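Home | News | Labs | Events | Contact

Huveck Opens a Second Room for Teaching Robots by Hand

Jul 2, 2023
By the Sturville newsroom
2 min read

People in Sturville are spending their workdays tidying shelves and tables, and a robot is going to learn from every bit of it!
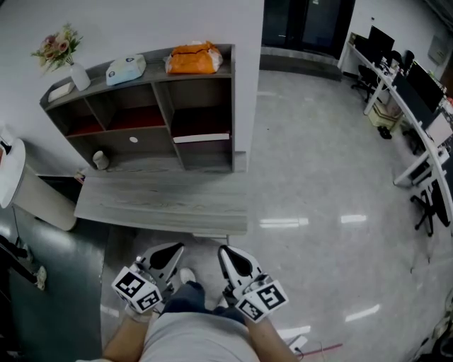

Huveck, the automation company on Mukov Street, has opened a second recording room for its Goh project, which collects examples of everyday chores for a learning system. There is no robot arm to steer. A person holds one gripper in each hand and does the job at a normal pace, and the patterned cubes on the grippers let the software work out where each hand is from one moment to the next.

The project already has 117 tasks on its list, from putting a book back in its cubby to moving a tissue box without knocking over the vase next to it. Each one gets repeated with small changes, so the system meets the same chore many times and never quite the same way twice. Sessions last 15 minutes, followed by a 5-minute break (arms get tired faster than you'd think).

What makes this so exciting is how quickly someone new can join in. The company says most people are comfortable with the grippers by the end of their first session, and two-handed jobs, long a headache to record with a joystick, come much more easily when you can just reach out and do them.

The second room is set up like an ordinary office, with desks, monitors and a cubby shelf, and the team plans to keep shuffling things between sessions. Kitchen chores are next on the list, starting later in July. Huveck is also planning an open afternoon at the Mukov Street building, where visitors will get to pick up a pair of grippers and record a task of their own.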